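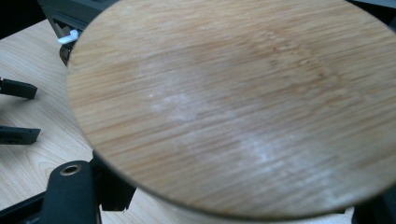 Gripper trial FAQ

Questions we keep getting about the hand-held gripper comparison. Ask Malathi Thomas if yours isn't on the list.

Which grippers are in the trial?
Two. The Netari hand-held and the older Travumus one. Same table for both, same operators.

How many grasps per object?
83 for each gripper. If you drop one, log it and keep going. Don't redo it.

Do I zero the fingers every time?
Yes. Open all the way, nothing between them, hold still, then press start.
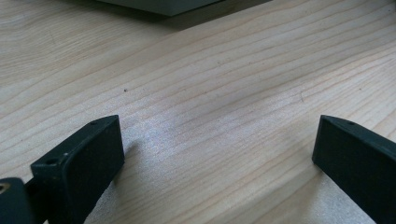
Takes 5 seconds. If the controller beeps twice the width reading is off, so close, open, try again. Third fail, swap the cable before you blame the encoder.

Flat pads or ribbed?
Flat for now. Ribbed ones were better on thin stuff but Poul wore through a set in December and the new ones arent here yet.

Camera exposure: auto or fixed?
Fixed. Auto hunts whenever a shiny patch comes into view, and pale wood is bad for that.

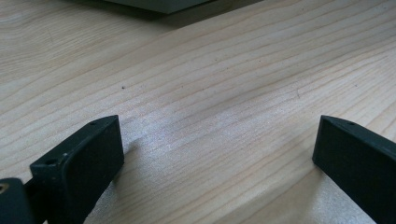 Delia Henríquez tried a polarizing filter on the Netari. Less glare but it ate too much light, tracking got jumpy. Filter is in the drawer if you want a go.

How far above the table do I start?
Your call, but stay in the same spot for the whole set. Changing height mid-set makes the two grippers imposible to compare.
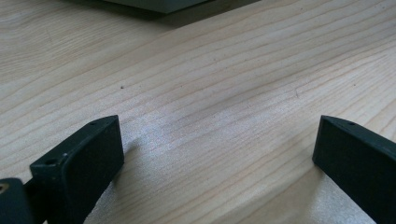
Fingers open over the bare tabletop, wide gap between.

Can I move the table marks?
No. There's specks and scratches in the wood we use to line up runs. Don't sand, don't wipe with solvent.

Where do logs go?
Nyarko folder, one file per set. Gripper name first, then your initials.

When's the next round?
After we get 10 clean sets from each gripper. Hortensia has the sign-up sheet.

Last edited Apr 27, 2025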